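4.2 Sealing a stone counter with Barnenis Runo

1. Clear the counter. The mail pile counts.
2. Wash with plain water and a drop of dish soap. Let it dry overnight, however dry it looks at dinner.
3. Test a hidden corner. Runo darkens some stone, and you will have opinions.

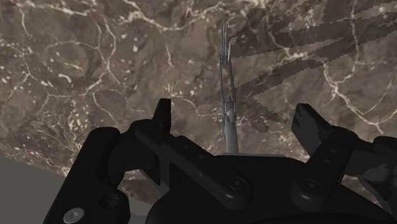

Fig. 4-3. Stone-patterned surface, close view.

4. Pour on a little Runo and spread it with the pad. A 600 ml bottle covers more surface than you own.
5. Wait 5 minutes. Wipe off whatever is left.

CAUTION: Sealer left to dry on the stone goes cloudy. Removing it takes Barnenis Jorano (part 2202), sold separately, as you may have guessed.

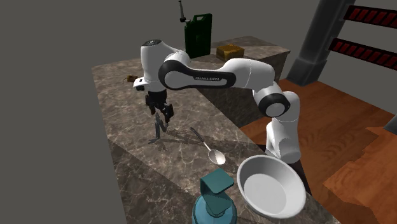
Fig. 4-4. Counter with brown-and-gray marble surface.

6. Keep lemons away until morning.

NOTE: Replacement pads are part 1027. A kitchen sponge will also work, once.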